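Fedisbridge extends refurbished computer scheme to households

20 December 2023
By Xiaoqing Cai

Fedisbridge Council is to extend its refurbished computer scheme to private households from April, after a trial limited to schools and libraries. The council approved the change last night, along with a contract with the repair firm Drirlow.

Under the contract, Drirlow will supply 200 desktop machines in the first year at a fixed price of £70 each, including keyboard, mouse and a 12-month warranty. Monitors are excluded. Applicants must live within the council boundary and receive at least one qualifying benefit.

The trial placed 59 machines. Faults reported during it were mainly failed power supplies and worn drives — both will now be replaced as standard before delivery.

Desktop towers with the side panel removed.
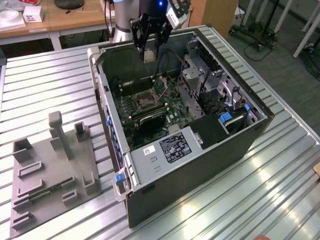
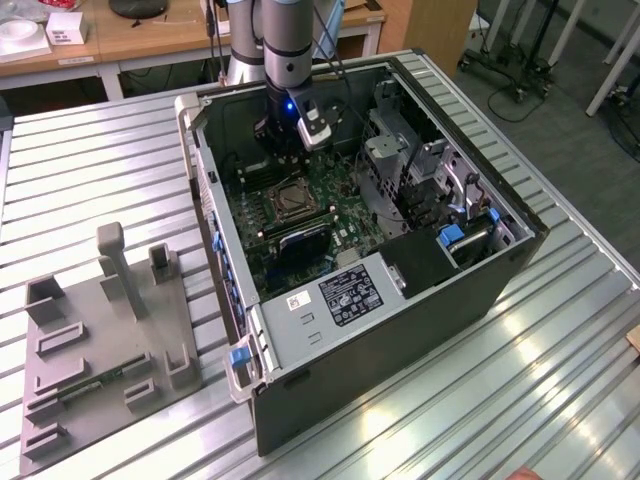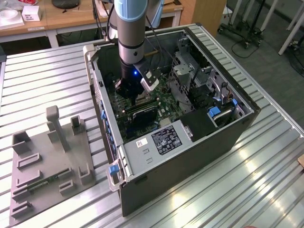

Benvinda Nogueira, who manages the scheme for the council, said storage remained the main constraint. The unit at Istden Road holds donated equipment on a single floor and has no loading bay. A further £4000 has been set aside for racking.

Drives will be erased before resale and a certificate issued to the donor on request. Laptops are not covered by the contract — a separate decision on these is expected later in the year.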